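About Clamon

Clamon repairs and rewinds small electric motors and looks after the equipment they go into. We work for households, farms, schools, hotels, museums and small factories, mostly within an hour's drive of Flelham. We also sell spare parts over the counter and by post.

The firm was started in 2000 by Noemí Ibarra and Jenő Rácz. They had met at Bautista, a pump maker with a works on the Drurach road, where Noemí ran the winding shop and Jenő did the final inspection. When Bautista moved its production away, the two of them bought a winding machine, two benches and a quantity of copper wire at the closing sale and rented the ground floor of a former seed merchant's. We are still in the same building, though we now have the upper floor and the yard as well.

What we do

Most of what comes through the door is small. Extractor fans, sewing machines, bench grinders, model railway locomotives, mobility scooters, garage doors, aquarium pumps, food mixers. We take on larger motors if two people can lift them on to the bench. Anything heavier we pass to a workshop in Drurach, and we will ring them for you before you load the van.

A repair starts with an assessment. We open the motor, test the windings and check the bearings and brushes, then write down what we find and what it would cost to put right. The assessment costs £20, and we take it off the bill if you go ahead. If the motor isn't worth repairing we will say so, and you can have it back or leave it with us for parts.

Rewinding is done by hand or on the old Bautista machine, which Jenő rebuilt some years ago. It is slow work. A small armature can take most of a day, and a badly burnt one takes longer because the old varnish has to come out before anything else can happen. We quote two weeks for a rewind and ring if it will be longer.

Parts and the counter

The parts counter was Mawar Entili's idea. She joined us from a hardware shop and was surprised at how often customers wanted only a pair of brushes or a capacitor and would happily fit it themselves. The counter now stocks 182 lines, among them brushes, bearings, belts, switches, lead wire and a range of replacement motors. Mawar also deals with the postal orders. Those sent in before 2 p.m. go out the same working day.
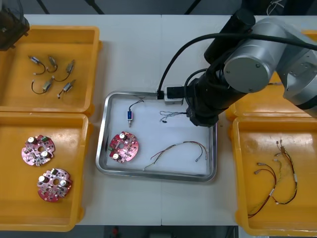 Small DC motors with their leads, in a yellow bin.

If you are looking for a replacement, please bring the old part with you, even if it is in pieces. The measurements that matter are the shaft diameter, the length of the body and the spacing of the fixing holes. The voltage is usually on the label, but labels wear off, and we can often work it out from the winding. By post, a note of those measurements will do, along with the make of the machine it came out of.

We don't sell parts for gas appliances or for microwave ovens, and we don't repair either.

The people

Noemí Ibarra still runs the winding shop and does most of the rewinds on vintage equipment. She has a particular interest in early domestic sewing machines and keeps her own notebooks of winding data, which go back to her Bautista days. Several of the makers in them have been gone for decades.

Jenő Rácz retired from full-time work but comes in two mornings a week to do lathe work and turn commutators. If your job needs him, it may wait a few days.

Endang Nair is the workshop manager. She plans the work, writes the quotations and is the person you will usually speak to on the telephone. Before coming to Flelham she serviced lifts and hospital beds, and she brought with her the job card system we use now. Each repair has one card, which stays with the motor from the assessment to collection – and is kept afterwards, in case the same motor comes back.

Teodor Bogdan came to us as an apprentice and stayed on. He does the on-site visits, chiefly to farms and kitchens, and looks after the test equipment. He also does the collections on the Drurach side.

Training

We take one apprentice at a time. The apprenticeship lasts three years and covers winding, bearing work, basic machining, electrical testing and dealing with customers. We advertise the place in February, in the shop window and on this website. Good marks at school are useful, but we pay more attention to the trial week, in which you will strip and clean a motor, draw up its winding and put it together again.

We also run an evening class in the upstairs room during the winter, for people who would like to look after their own sewing machines or workshop tools. Places are limited by the number of benches. Endang keeps the list.

Guarantee and old motors

Our repairs are guaranteed for a year, parts and labour. The guarantee doesn't cover water damage or a motor that has been opened since it left us. Replacement parts bought at the counter can be returned within a month if they haven't been fitted.

Scrap copper and steel are sorted in the yard and collected by a dealer. Motors that still have good bearings or a sound casing are kept on the upper floor, and we use them when new parts can't be had.

Visiting us

The counter opens at 8.30 a.m. and closes at 5 p.m., with an hour's break from 12.30 p.m. You can park in the yard, but please leave the left-hand side clear for deliveries. There is a step at the front door and a level entrance at the back – ring the bell there and Mawar will let you in.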